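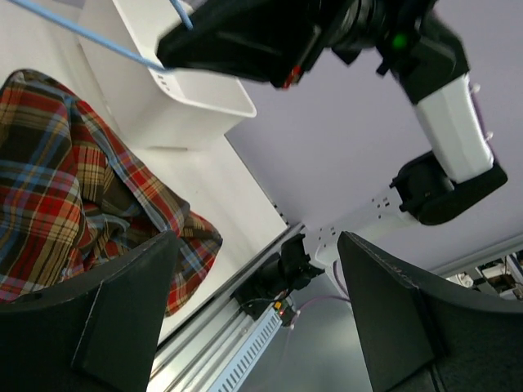
Sketley opens its doors to the neighbours

May 29, 2025

I've cycled past the Sketley building in Nondville more times than I can remember and never had a clue what went on inside. Now I do, because they held an open day and I got there early enough to bag a biscuit.

It's robots, and laundry! The team there is teaching pairs of robot arms to handle clothes, and 239 of us trooped through in small groups to watch them have a go at it. The shirt on our table was a plaid one, reds and mustard yellow with a bit of light blue, and it looked exactly like the ones on my bedroom floor.

Mavis Schumacher runs the workshop and did most of the talking. She told us a shirt is a rotten thing to give a robot. A box stays the same shape wherever you put it, but a shirt lands differently every single time, and the arms have to work out where the collar is before they can do anything sensible. Her lot have recorded 2,000 attempts since November, with people guiding the arms by hand so the software has something to copy. She reckons the sleeves are still the worst of it.

Then we got to try it ourselves, which was the bit I'd come for (well, that and the biscuits). You hold a pair of handles, and the arms on the table follow whatever you do. I was hopeless. I got hold of a cuff, felt very pleased with myself, and dropped it straight away. The girl after me, who can't have been more than ten, picked up her corner and laid it down flat at the first go and got a round of applause.

Lefteris Moschos from Uvel, the firm that looks after the arms, was on hand for the technical questions and got plenty. Would it do ironing? No. Would it do fitted sheets? He laughed and said he couldn't do those either. Someone at the back wanted to know about jobs, and I thought he gave that a fair go. Uvel is talking to a couple of commercial laundries, he said, and what they've been asking for is help with sorting, as they struggle to find people for the early shifts. I'm not sure the questioner was convinced, but they carried on chatting by the door for ages afterwards.

The project is called Spanos and it has funding for another year. If it goes well they'd like to move on to towels and children's clothes, and they're after old shirts in any size to practise with. They had 456 at the last count and Mavis wants another 200, so have a rummage in your wardrobe. Buttons are fine, sequins aren't. You can leave them at Sketley's front desk in a carrier bag during office hours.

There should be a second open day in November. I'll be back for another crack at that cuff.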